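Stelix adds scheduled statement matching to its household budgeting app

February 22, 2026 — Stelix today released an update to its budgeting app that lets users match bank statements against their own records on a set schedule. The feature, called Lacerda, is available now to all paid accounts on the web and will reach the phone apps in the coming weeks.

Until now, Stelix users had to start a reconciliation by hand for each account. With Lacerda, a user picks an account and a day of the month. The app then compares the cleared balance with the balance reported by the bank and lists any entries that don't agree. Nothing is changed until the user approves it.

"People told us they would skip a month, then another, and then face a long list they didn't want to open," said Itziar Alcaraz, head of product at Stelix. "A short list every month is easier to deal with."

The company tested the feature with 238 households starting in November. Testers reported 1,363 mismatched entries over that period. Most were duplicate imports, followed by checks that had been entered with the wrong amount. Checks older than six months are now placed in a separate group so they don't hold up the rest of the review.

The update also changes how credit card refunds are handled. A refund now goes back to the category of the original purchase when the payee and amount match. Users who prefer the old behavior — refunds sent to income — can keep it under Account Settings.

"Refunds were the most common question in our support inbox," said Saturnino Calvo, who leads customer support. "We expect fewer of those."

Lacerda works with checking, savings and credit card accounts. Loan and investment accounts are not supported in this release. Files of up to 200 entries can be matched at once for users who import statements themselves.

There is no extra charge for the feature. Current subscribers will find it under Accounts, then Schedule.

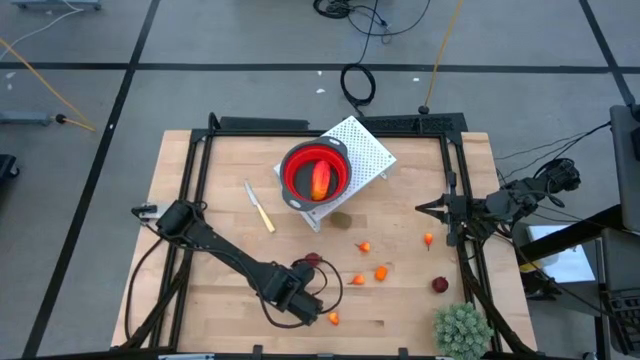
Users on the free plan can still reconcile by hand as before.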